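Progress report no. 2: bench arm with wrist camera
Grant line: Uvorel small builds fund
Prepared by: Ekrem Dönmez, Pirinach shared workshop
September 24, 2022

Status

The arm is assembled, wired and running under its own controller. All joints home correctly. The gripper opens and closes on command, and the wrist camera streams to the bench computer without dropped frames. The task named in the application, wiping marker from a flat board and then picking small parts off it, is partly in place. Picking works on a clean board. Wiping does not yet meet the target.

Spending to date is 3,383 dollars. The largest items were the joint motors and the second power supply, which replaced the one that shut down under load in the first reporting period. No change to the total budget is requested.

Mechanical work

The base was moved from the folding table to the fixed bench and bolted through the top. Sway at full reach is now small enough that the camera calibration holds overnight. The shoulder bracket, listed as a risk in report no. 1, was remade in thicker stock and has shown no further cracking.

The gripper is the Revo pattern with two changes. The ribs on the gripping face were cut deeper, and the camera mount was shifted so that both fingers stay in view at the working angle. The cost is a smaller view of the work beyond the fingertips. For now I consider that acceptable. Finger position is the thing I most often need to check when a pick goes wrong.

Board and surface condition

The board has turned out to be a larger part of the job than planned. The wrist view now takes in gray board with streaks and looping smudges over much of it, plus several darker scribbles that stand out from the haze. There are also small white glints toward the upper right. The part finder works on contrast, so dark marks and bright points both matter to it. On a marked board it proposes picks where there is no part. The pale area past the board edge causes less trouble, and the edge itself can be used as a reference line.

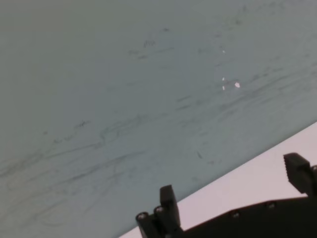 Software

The controller runs the Hung motion library, pinned to the version named in the application. Two additions were made in this period.

The first is a soft stop at the board edge. The arm slows before a finger crosses the line and waits for confirmation. The second is a reference view of the board with no parts on it, which is subtracted before the part finder runs. This removes most false picks from marks that stay put. It does nothing for glints, which shift as the wrist turns. A fixed brightness limit was tried and rejected after it also hid the bare metal test washers.

Open items

Wiping pressure is set by height alone. A slight tilt in the board changes the contact along a stroke, and the pad skips at the far side. A spring-loaded pad holder has been drawn but not cut.

Cable strain at the wrist needs a proper clamp. The current fix is a tie wrap and should not be counted as finished work.

Next period

The pad holder and the wrist clamp come first, followed by a diffuser for the bench lamp. The acceptance run will then be made as 14 wiping passes with 4 test parts, and the results will be sent with the next report. The remaining funds cover this work. I would like approval to move the unspent fastener money to the diffuser and pad material.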